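Boletín del club — 18 de agosto de 2023

Nuevo entrenador para el primer equipo

El Erkari ya tiene entrenador para la temporada que empieza. La directiva y el técnico firmaron el contrato en la sede del club, y el acuerdo es por 2 años, con la posibilidad de continuar si las dos partes lo desean. Llega desde el Holletau, donde ha trabajado nueve temporadas, primero con los juveniles y después con el equipo mayor.

En su primera charla con los socios habló despacio y sin grandes promesas. Dijo que el equipo del año pasado corría mucho pero perdía el balón demasiado pronto, y que esto se corrige con entrenamiento y con paciencia. También pidió que no se le compare con el técnico anterior, al que todos tenemos mucho cariño. Vinieron a escucharlo aproximadamente 100 socios, más de los que esperábamos en pleno mes de agosto.
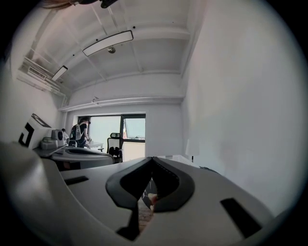 Luces del techo en la sala.

La plantilla queda por ahora en 19 jugadores. Dos delanteros se marcharon en mayo, al terminar la liga, y todavía buscamos a un lateral izquierdo. El nuevo entrenador conoce a un jugador del Holletau que podría interesarnos, pero las conversaciones están en el principio y preferimos no adelantar nada en este boletín. Los tres juveniles que hicieron la pretemporada con los mayores seguirán con ellos, al menos hasta que se cierre la lista.

Sobre el sistema de juego hubo varias preguntas. El técnico contestó que le gusta defender con cuatro y tener dos medios que sepan pasar hacia delante — no quiere balones largos si no son necesarios. El portero deberá participar más con los pies, y por este motivo habrá una sesión separada para los porteros cada semana, antes del entrenamiento general.

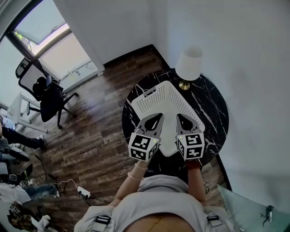 Primeros partidos

El primer amistoso se juega en casa contra el Chevalier. Es un rival conocido, que el año pasado nos ganó los dos encuentros, así que será una buena prueba. Después viajaremos al campo del Wodham para el segundo amistoso, y el autobús saldrá desde el aparcamiento del club. Quien quiera acompañar al equipo debe apuntarse en la oficina, donde se paga también el asiento.

Los carnets de la nueva temporada se pueden recoger ya. El precio es el mismo que el del año anterior, y los menores de edad entran gratis si vienen con un socio. Rogamos traer el carnet viejo, porque el número no cambia y así la oficina lo encuentra más rápido.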